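Subject: Re: [pemmont-tenants] Someone waiting by the mailboxes at night

On the list, a neighbor in the Kubo building wrote:

> My ex keeps turning up by the mailboxes after 10 p.m. He has never
> threatened me, so I don't know if it counts as anything. Should I
> call someone or just wait for it to stop?

It can count, yes. Repeated unwanted contact may be stalking even when no threat is made, and it is often done by a former partner. The law differs by state, so ask an advocate what applies to you.

Start a log tonight. Write down the date, the time, the place and what he did. Save texts and voicemails, and don't answer them. If you feel in danger, call 911.

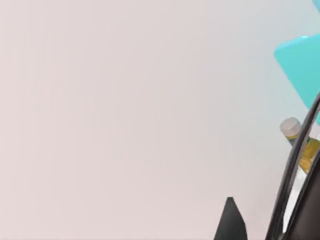
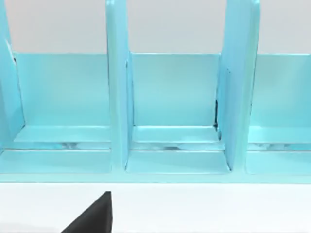

Two renders: a pale surface with turquoise at the right, and an aqua-blue organizer with upright slots.

The Brumia office on Prastisar Street has an advocate in room 202. It is free, and you don't need a police report to go in. A first visit takes 30 minutes. They can go over a protective order with you and help with the forms.

Also tell the front desk in writing that he is not to be let in, and keep a copy. I did this in June and they changed the door code in 2 days — you may have to ask more than once.

Write to me off list if you want company on the walk over.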